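Preguntas frecuentes sobre mi caldo de huesos (y sobre los caldos en general)

Llevo años haciendo caldo en casa y vendiéndolo por encargo en el barrio, y siempre me escribís con las mismas dudas. Las he juntado todas aquí. 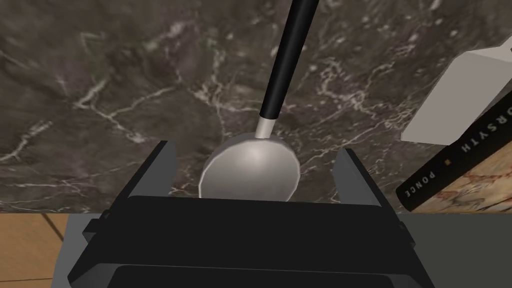

Empiezo por las del caldo en sí y dejo los pedidos para el final, que son más aburridos.

¿Qué huesos usas?
Rodilla y caña de ternera, y casi siempre un par de carcasas de pollo. La rodilla es la que da gelatina. Si en tu carnicería no tienen, pide manitas partidas, ¡funcionan de maravilla!

¿Hay que tostar los huesos antes?
Depende de lo que busques. Para un caldo oscuro, de los de salsa, sí: horno fuerte hasta que tomen color. Para sopa yo no los tuesto, me gusta más limpio y más suave. Mi madre los tostaba siempre y discutíamos cada invierno por eso.

¿Cuánto tiempo lo tienes al fuego?
El de ternera, toda la noche a fuego mínimo. El de pollo, una tarde. El de pescado ya es otra historia – a la media hora lo cuelo, si no amarga.

¿Por qué me sale turbio?
Casi seguro que hierve demasiado. Tiene que temblar un poco la superficie y ya está. También ayuda espumar con paciencia al principio y no remover. Y si aun así sale turbio, pues te lo tomas turbio, que está igual de bueno.

¿Le pones vinagre?
Un chorrito. Hay quien jura que saca más sustancia del hueso, yo no lo he notado nunca, pero me gusta el punto que deja.

¿Y sal?
Nada hasta el final. Si luego lo reduces y ya llevaba sal, no hay quien lo arregle (me ha pasado con una olla entera, qué disgusto).

El mío no gelifica en la nevera, ¿lo he hecho mal?
No, le has puesto mucha agua o pocos huesos con cartílago. La próxima vez, que el agua apenas los cubra.

¿Se puede congelar?
Claro. Yo lo guardo en tarros de 400 ml dejando dos dedos libres arriba, y lo que sobra va a la cubitera para arroces y salsas. En la nevera, tres días como mucho.

¿Qué haces con la grasa que queda arriba?
La quito en frío con una cuchara y la guardo para asar patatas. Probadlo, por favor.

¿Dónde se recogen los encargos?
En la tienda Pranon, por las tardes, de cinco a ocho. En julio y agosto cierro, que bastante calor hace ya en mi cocina.

¿Haces envíos?
De momento no. Lo intenté con una caja isotérmica y llegó medio derramado, así que lo he dejado estar – quizá en otoño vuelva a probar.

¿Devuelvo los tarros?
Sí, limpios y con su tapa, y os descuento el envase en el siguiente pedido.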